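What the second arm costs 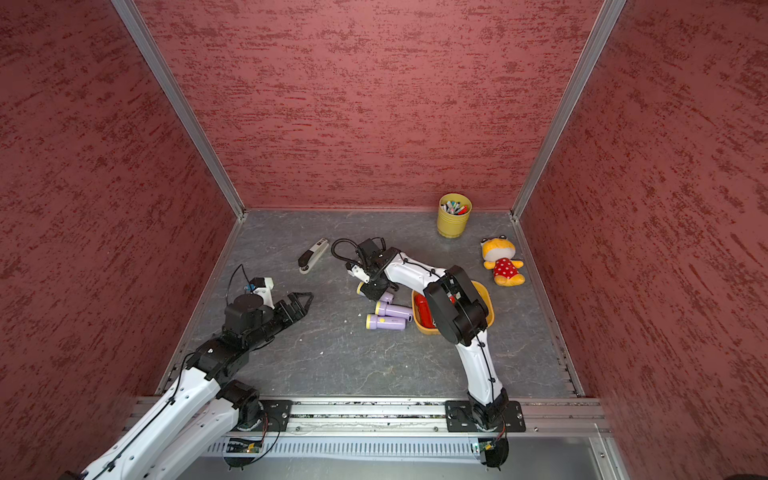
Two arms, three lavender flashlights, one yellow tray. The cup of pens is there to make life harder.

I have been putting off writing this because every time I sit down with the quotes I get annoyed and go do something else. But the budget meeting is on Thu 11 March and Rajeshwari Acharya wants a number from me, so I may as well do my thinking in public.

The question is whether we buy a second two-arm bench. The one we have works, in the sense that it does things on most days. The pitch for another is that we'd get twice the work out of the same people. I have heard this pitch before, about a different machine, and what we got was the same amount of work and twice the time spent looking for the right cable.

Let me start with the quotes. Plosura will sell us the whole thing, arms and rail and frame, put together before it ships. Bester sells the arms only and leaves you to sort out the rest. On paper Bester wins easily. Then you read down to the part where the mounting plates are extra, the power supplies are extra, and the spare finger pads come in packs of 22 at a price I had to read two times. Finger pads wear out. Anyone selling you a gripper knows that, and I'd like to see it on page one.

Plosura's paperwork is prettier, which makes me trust it less. Their rep told me the arms are rated for 400 hours before you need to look at the joints. Rated by whom, doing what? Waving around in clean air, or picking up a stapler that's lying at a bad angle? I asked. I got a brochure. Dionysis Fragkou, who has bought more of this stuff than I have, says to cut any number like that in half and then plan for a bad week on top. I've been doing that and so far it has been about right.

Then there's what I think of as the junk drawer line. Flashlights, pens, trays, plush toys, staplers. It sounds silly to budget for a plush toy, but go back through last year's receipts and you'll find $477 of that kind of thing, bought in dribs and drabs on three different cards. I'm not against it. A machine that can only handle one nice square block isn't worth much to me, and soft things with a big head and a polka dot dress are a fair test of a gripper. I just want the money written down before it's spent.

The walls are their own story. Somebody talked us into the red ones. They do look good, and the gray stone-look floor looks good too, and I still can't get a straight answer on whether any of it helps. Arben Mladenović says a varied background makes for better training and he may be right. He has also never had to pay for a wall. If we buy the second bench, it gets plain walls for the first few months, and we compare. If the red walls earn their keep I will say so here.

What bothers me most is the hours. No quote has a line for the person who sets the objects out again, over and over, or the one who sweeps the rail. Look at the groove along the front of ours, between the two mounting plates. Dust and bits all along it. Cleaning that isn't on anyone's schedule, and a second bench means a second groove. Daiane Miranda figures we'd need another half a person. The sales decks figure zero.

So my number, for now, is the Bester arms, our own frame, plain walls, a real line for wear parts, and half a salary. It comes out higher than the Plosura price and I expect some noise about that. The Plosura price with half a salary added is higher still, and I'll be bringing both sheets.

If Rajeshwari says wait until November, I won't argue very hard. I'd use the time to run the bench we've got on a proper log, hours and breakages both, and go back to the two vendors with figures of our own.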